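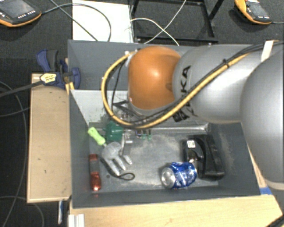

Why do so many pop stars now wait a day or two before saying anything about a political fight?

Most of them have a publicist, a label and a tour sponsor who want to read the statement first, and that takes time.

The wait is fairly new. A few years ago a singer with a phone and an opinion could post at midnight and deal with the fallout over breakfast. Plenty still do. But at the bigger agencies, a post about an election, a protest or a court ruling now goes through much the same steps as an ad campaign, and the people who handle those steps say the work has grown every year.

Fernivon, a small publicity firm with musicians and television actors on its books, keeps a log of every public statement it has helped a client write. The log for the past year has 48 entries that the firm files under politics. Most were short. Several were never posted.

The process is simple enough on paper. The client sends a draft, usually by text message and usually late at night. A publicist checks the facts in it and looks for old posts that say the opposite. A lawyer reads it if another person is named. Then it goes back to the client, who may have cooled off by then or may have made it longer.

Feuds are harder. When one performer criticizes another over politics, fans pick sides within minutes, and the subject that started it tends to drop out of view. An argument about voting rights becomes an argument about who had the better album. Publicists at Fernivon tell clients to answer once, in full, and then stop. They admit that few clients follow the advice past the first reply.

The folk-pop group Drustbridge learned how long these things can run. In September the band posted four sentences in support of a rent strike in the city where it records. A comedian with a large following called the post empty, the band's drummer answered, and by the next morning there were 1235 comments under a picture of the tour bus. The band lost one festival date over it and was offered another. Ticket sales for the rest of the tour did not move much either way, according to the group's management.

Sales are what sponsors ask about first. Pusora, which makes headphones and pays musicians to wear them, used to have a contract clause that let it walk away from any artist who made a "divisive public comment." The company has since rewritten it. The new version covers threats and slurs and leaves opinions alone, partly because the old one was impossible to apply. Two artists on the roster had taken opposite sides of the same question, and each side's fans wanted the other one fired.

Silence has a cost as well. Fans keep lists of who has spoken and who hasn't, and an artist who posts a vacation photo on the wrong afternoon can expect to hear about it. Some managers now clear the schedule when big news breaks - no merchandise, no teasers, no birthday messages - and wait for the first wave to pass.

Older performers tend to find all this strange. The songwriter who records as Šindelář has been playing benefit shows for decades and has no social media accounts at all. A typical night raises money for a legal aid office, runs long, and gets a short notice in the local paper. There are no screenshots to argue over. The last five of those shows sold out, in rooms that hold a few hundred people.

That route isn't open to a singer whose label counts followers in the contract. For those artists the draft goes to the publicist, the publicist calls the lawyer, and the fans refresh the page. Fernivon has added a second person to its overnight desk to handle the drafts, and plans to keep the position through the fall campaign season.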